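Granudari Utility Straps

Item 1017
Sold in packs of 3

Flat webbing straps for tying up the things that don't have a case of their own: blankets, sleeping pads, folded tarps, rolled rugs, garden chairs. Granudari straps come in one color, black, and two widths. The narrow one is meant for light bundles and the wide one for anything you plan to carry by the strap itself.

Each strap has a metal buckle at one end and a plain tail at the other. The tail is folded over and sewn so it can't slip back out of the buckle. Pull the tail to tighten. To loosen, tip the buckle up and the webbing will run back through.

The webbing is polyester. It stretches very little, so a bundle that is tight when you pack it should stay tight in the trunk of a car. It does not like long contact with hot metal, and it should be kept away from bleach.

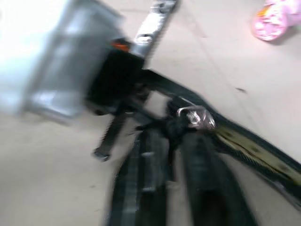
Black straps on a light beige floor.

Storing the straps

Most of the questions we get are about tangles. Straps thrown loose into a bin will knot around each other, and the buckles make it worse. Dorota Kurek in our packing room does it this way: close the buckle, pull the tail out to full length, fold the strap in half and then in half again, and roll it from the buckle end. The last 2 inches of the tail tuck under the roll. A drawer or a shoe box will hold a full pack this way.

If the straps are already in a heap, open every buckle before you start pulling. Work one tail free and lay it out straight on the floor, then go on to the next.

Washing

Hand wash in cool water with mild soap. Rinse well and hang to dry with the buckle open. Do not put them in the dryer. Sand in the buckle can be rinsed out under the tap — an old toothbrush helps with the corners.

Limits

These are utility straps. Do not use them for lifting, towing, climbing, or holding a load on a roof rack. For roof loads, see the Brevevska cam straps, which are sold separately.

Check the stitching before each season. A strap with a cut edge or broken stitches should be thrown out. We don't recommend sewing or knotting a damaged one.

Ordering

Packs can be mixed, narrow and wide, at no extra charge. Please write the mix you want in the order note. Schools and camps ordering 16 packs or more should write to Maureen Bainbridge at the sales desk for a quote. Replacement buckles are sold in pairs and fit only the width marked on the bag.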